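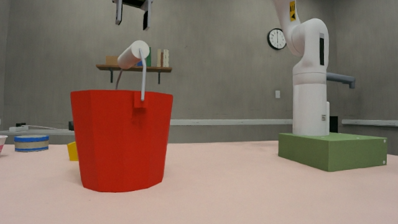 Eimer, Durchgang 32, vor dem Zugriff. Simulation, Zelle Treltow.

Die Regel stand auf Seite 40 und war zwei Zeilen lang. Ein Henkelgefäß gilt als gegriffen, wenn es frei hängt und der Arm die Halteposition ohne Nachregeln erreicht. Afshin Vahidi hatte sie selbst geschrieben, im Juli, an einem Nachmittag, und danach nie wieder gelesen.

Jetzt las er sie. Ashok Tomar hatte ihm die Seite auf den Tisch gelegt und war neben dem Stuhl stehen geblieben.

»Was heißt frei?«, fragte Tomar.

»Frei heißt, dass nichts ihn berührt. Außer dem Greifer.«

»Und wie lange?«

Vahidi sah auf den Bildschirm. Der rote Eimer stand auf der rosa Tischplatte, der Henkel aufrecht, die Finger offen darüber. Er hatte den Durchgang an dieser Stelle angehalten. Dahinter hing eine Uhr an der Wand, die irgendjemand bei Zundard in den Raum gebaut hatte, mitsamt Regal und Büchern. Für die Prüfung war das alles ohne Bedeutung.

»Das steht nicht drin«, sagte er.

»Nein.«

Tomar kam von Jalali, wo man Aufzüge prüfte. Er war seit neun Wochen im Haus und fragte nach Dingen, die für die anderen längst geklärt waren. Er tat es ohne Schärfe. Er schrieb die Antworten in ein kariertes Heft, und wenn es keine Antwort gab, ließ er eine Zeile frei.

Von den 169 Durchgängen hatte Pomano alle als bestanden gemeldet. Vahidi sollte das bis zum Abend bestätigen. Die Unterschrift war Formsache, so stand es in der Mail, und darunter stand, dass man sich auf die Zusammenarbeit freue.

»Lass ihn weiterlaufen«, sagte Tomar.

Die Finger senkten sich und schlossen sich um den weißen Griff. Der Arm hob an, der Eimer löste sich vom Tisch, schwang einmal nach vorn und hing still. In der Ecke erschien das Wort »bestanden«. Dann drehte sich der Griff zwischen den Fingern, sehr langsam, und der Eimer kippte zur Seite. Er fiel nicht. Als der Durchgang endete, hing er schräg.

»Nochmal«, sagte Vahidi.

Sie sahen es noch dreimal an. Es war jedes Mal dasselbe, das hatte er auch nicht anders erwartet.

»Wenn Wasser drin wäre«, sagte Tomar.

»Es ist kein Wasser drin. Die Prüfung sieht keine Füllung vor.«

»Wer hat das festgelegt?«

»Ich.«

Tomar nickte und schrieb etwas auf. Vahidi stand auf und öffnete das Fenster. Unten lud ein Mann Paletten von einem Anhänger, immer zwei auf einmal, und stapelte sie an die Mauer. Beim dritten Stapel legte er die Hand auf die oberste Palette und drückte, bevor er losließ. Dann ging er zum Anhänger zurück.

»Nach der Norm hat er bestanden«, sagte Vahidi.

»Ja.«

»Ich kann sie nicht ändern, während geprüft wird. Das wäre schlimmer als eine schlechte Norm. Dann kann sich niemand mehr darauf verlassen.«

»Das sehe ich auch so«, sagte Tomar. »Bei uns gab es für so etwas ein Feld. Bemerkungen.«

»Das haben wir auch. Das füllt keiner aus.«

»Ist es gesperrt?«

Vahidi setzte sich wieder und rief das Formular auf. Das Feld war nicht gesperrt. Es fasste zwei Zeilen, so viel wie die Regel. Er kreuzte »bestanden« an. Dann schrieb er: Durchgang 32, Griff dreht nach dem Anheben, Gefäß hängt am Ende schräg. Haltezeit und Lage in der Norm nicht geregelt – Ergänzung zur Ausgabe 2022 beantragt.

»Beantragt?«, fragte Tomar.

»Mache ich danach.«

Tomar zog sich den zweiten Stuhl heran. Er schlug das Heft an der Stelle auf, wo die freien Zeilen waren, und strich die Seite glatt.

»Durchgang 33«, sagte er.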